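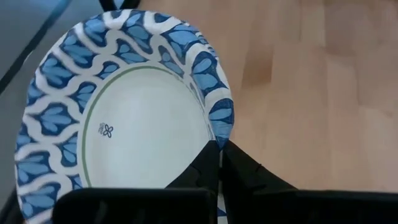 Page last changed: 21 May 2023

Week 3: Can it do the dishes yet?

Okay, so the short answer is "sort of," and we'll spend the whole session on the "sort of." A plate is a mean little test. It's thin, it's smooth, and two fingers have to pinch the rim at a decent angle or the thing tips and swings. I love the blue and white petals on this one, but a busy pattern on the rim and a plain white middle can give a vision system two very different jobs on one object!

Please read the Caldeira chapter before class (just the part on grasping, skip the math if it scares you). She reports 1000 tries at lifting tableware with the Lumitz arm, and 294 of them failed. Would you let that near your grandmother's china? I wouldn't, not yet.

Then compare it with Dusto, which only wipes tables and does it pretty well. Why is wiping so much easier than picking up? Bring me one page on that, plus one chore at home you'd hand over tomorrow. Mine is socks.

Ilídio Falcão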